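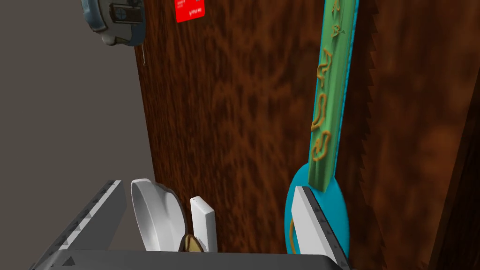

A simulated gripper at work over a wood-grain surface, with a tape measure at the upper left and a long green strip to the right. Rendering: Semance project

Print this page | E-mail this article

Simulation study links cluttered practice scenes to steadier robot grasping

Researchers on the Semance project have reported that a robot control program trained entirely in computer-rendered scenes performed better when those scenes were filled with unrelated objects. The findings were presented to partners in February at the Lemside Institute.

The team trained two versions of the same program. One practiced in tidy scenes that held only the item to be picked up. The other practiced in scenes where the item was placed among household goods, tools and decorated shapes drawn at random from a library of 130 digital models. Surface textures and wall colors were also changed from one scene to the next.

Each version was then tested on 2000 simulated attempts using objects that had been kept out of training. The version trained in cluttered scenes missed or dropped its target in 8 percent of attempts. The version trained in tidy scenes failed nearly three times as often, with most of its errors occurring when a second object lay close to the target.

"The additional objects make training slower, and early results can look discouraging," said Mirko Marras, who leads the simulation work. "Over a full training run, the program learns to separate the item it has been asked for from everything next to it."

Both versions relied on the view from a virtual camera mounted close to the gripper. According to the project team, this viewpoint gives good detail at the moment of contact but often shows only part of a larger object. The report recommends that future studies state the camera position clearly so that results from different laboratories can be compared.

The authors note several limits. Soft items and liquids were not included, and the friction values used in the simulator were fixed throughout. The study did not measure performance on physical equipment. A first set of hardware trials is planned at the project's Stistcombe site, where the program will be run without further training.

The work was carried out over 2 years. The scene files and scoring scripts will be made available to academic groups on written request to the institute.

Shares: 8 | Comments: 2
E-mail this article | Print this page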